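Ticket 179
Site: Droltamport, store aisle, household cleaning
Machine: James (Wernovier base, single arm, Koron two-finger gripper)
Opened: September 19, 2020
Priority: normal
Status: closed, follow-up in October

Original report

James is missing picks on the middle shelf of the cleaning rack. The upper shelf with the detergent pouches is skipped in this job, so I can't say if it would have the same problem. On the middle shelf the blue bottles pick fine and the white ones pick fine. The dark bottles with the green caps do not. The arm goes in, the gripper closes, and it either gets nothing or it pushes the bottle back and knocks over the one behind it. When that happens it stops with "grasp not confirmed" and waits for someone to press resume.

I pressed resume every time for the first hour. After that I put the machine on hold, because the back of the shelf was getting messy and I didn't want it reaching over bottles that were lying down.

Nothing was changed on the robot that I know of. The rack was moved a little when the floor was cleaned. I pushed it back against the marks.

Log, first entry

Asked the site to leave James parked at the rack and not to home the arm. Pulled the pick log remotely. There were nine failed picks before the hold, all on the same product. In each one the target point is low on the label and too far back. The arm then travels farther than it should, so the fingertips touch the bottle before they close.

Gripper closing current looks normal. Air is not used on this unit, so no hose or pump to check. Battery was at 65 percent when the hold was pressed and had not dropped below the limit where arm speed is reduced. Ruled out power.

Asked for these checks on site, in this order:

Wipe the camera window on the arm with the dry cloth from the kit. No spray.

Look at both finger pads for wear or anything stuck to them.

Check that the rack is back on the floor marks at both ends, front and back.

Check that the shelf shown in the job file is the one James is standing in front of.

Log, second entry

Site did the checks. The window had a smear across the lower half, now clean. Left finger pad was lifting at one corner. The pad was pressed back down but the glue is old and it won't hold. Job file is correct.

The rack was on the marks at the left end. At the right end it was forward by 16 mm, measured with the steel rule from the kit. From the aisle you would not notice. James takes its position from the left upright only, so with the rack turned like this the error gets bigger toward the right. The left side of the shelf is almost right, and that fits with the blue bottles picking without trouble.

It does not explain the white ones. They are farther right than the dark ones and they pick fine. So the rack position is one problem and there is a second one that only shows up on the dark product.

Moved the rack. Replaced the left finger pad. Replaced the right one too so they wear together. New pads are slightly thicker, so the gripper zero has to be set again after the swap. Steps for the site, since the sheet in the kit box is for the older gripper:

1. Park the arm in the service pose. Wait for the blue light to stop blinking.
2. Open the gripper all the way from the service menu.
3. Close it with nothing between the pads, at low force.
4. Press Set Zero. Wait for the beep.
5. Open and close once more and read the gap. It should show zero or one step above. If it shows more, repeat from step 2.
6. Save, then leave the menu. If you leave without saving it goes back to the old value and gives no warning.

Site had to do this twice. The first time it was not saved.

Log, third entry

Ran the job again on the dark product with one person standing at the stop button. Better but not fixed. The first few picks at the front were good. Then it started going too deep again on the bottles in the second row.

Asked for the depth pictures from the arm camera. On the dark bottles there are holes in the data where the plastic is, and the label comes through in patches. The cap comes through well. When there is a hole, the software fills it in from whatever it can see nearby, and what it sees nearby is the wall behind the shelf. The target point ends up somewhere between the bottle and the wall. This is why it pushes.

The white bottles reflect enough and give a full surface. The blue ones have holes too, but small ones.

Two settings matter here. The first is camera exposure. It was on automatic, and with white bottles in the same view it turns itself down. The second is "fill missing depth," which is on by default for this kind of shelf. It should be off for dark products, with the pick point taken from the cap and a fixed drop down to the label.

Changed on the product entry for the dark bottle:

Exposure: manual, one step up from the last automatic value
Fill missing depth: off
Pick reference: cap center
Approach: straight in, no tilt
Height: raised so the lower finger clears the price cards on the front lip

The last one was not part of the complaint, but in the log the lower finger passes very close to the cards. They hang on the lip and stick up a bit if they are clipped in badly. If a card is caught the gripper will report contact early and stop short. Please push the cards all the way down when you change prices.

Log, fourth entry

Before the next run the shelf needs to be set up by hand. James does not pick up bottles that are lying down and does not know how to go around them. It treats a tipped bottle as part of the background. If one is lying at the back, the row in front of it sits forward of where it should be and the spacing is off for the whole group.

With the machine on hold and the arm parked clear of the rack, work on the middle shelf only. Use both hands. Hold one bottle at the label and keep the other hand on the shelf by the next one so it doesn't get knocked. Stand up anything on its side, starting from the back. Turn the labels to the front. Leave a finger's width between bottles for the gripper pads. The front row goes a little behind the lip, clear of the cards. The products on either side don't need to be moved unless they lean into the dark group.
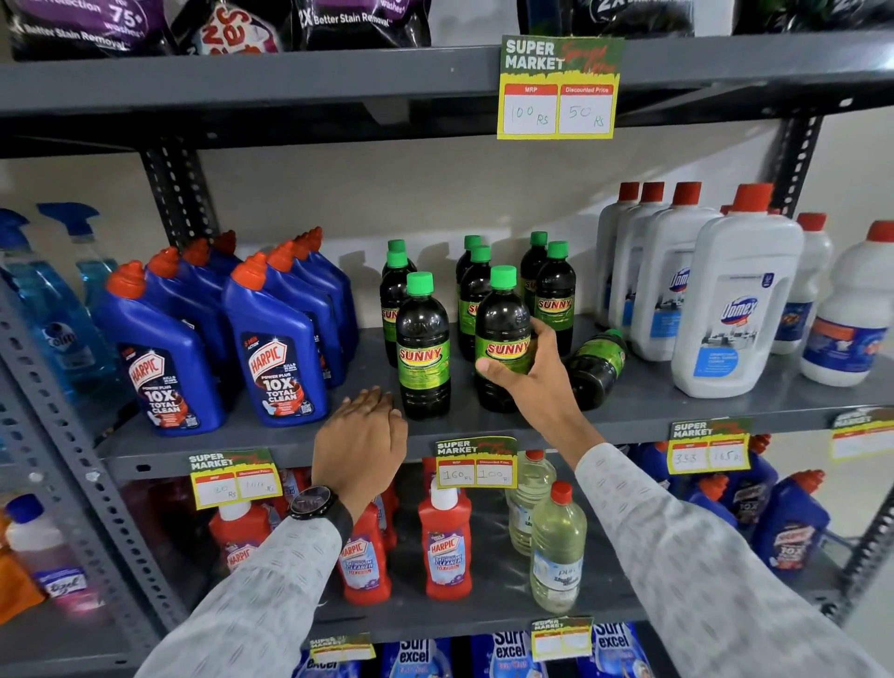 Hannelore Steinbach: Do the spacing at the back as well, please. On our unit the front row was always neat and the second row was packed tight, and the arm had no room for the pads once the front ones were gone. Also check the cap reference after the first delivery. We had a batch with the caps screwed on crooked and the cap center moved enough to matter. I ended up allowing a wider search around the cap and that took care of it.

Log, fifth entry

Added the wider cap search to the product entry. Site confirmed the shelf is set up, second row included.

Ran the full dark group at half speed. No failed picks and no bottles pushed over. Ran it again at normal speed with the same result. Then ran the blue and white products to make sure nothing else had changed. One white bottle was picked a little high but was confirmed and placed correctly. Left that setting alone.

Took the machine off hold.

Reply from site

It has been running since this morning without a stop. We put tape on the floor at the right end of the rack because the old mark had worn off, so it should be easier to put back after cleaning. Do we need to send the old finger pads back?

Log, closing entry

No need to send the pads. Throw them away, and note the change date on the label inside the side door.

Two items stay open and are moved to the October visit:

Teach a second reference on the right upright so James can tell when the rack is turned. The Wernovier base supports it, it was just never set up at this site.

Replace the instruction sheet in the kit box with the one for the current Koron gripper.

If "grasp not confirmed" comes back on the dark product before then, do not keep pressing resume. Hold the machine after the second stop, leave the arm where it is and add a note to this ticket with the time. The depth pictures are only kept until the next restart, so please don't restart it before we have copied them.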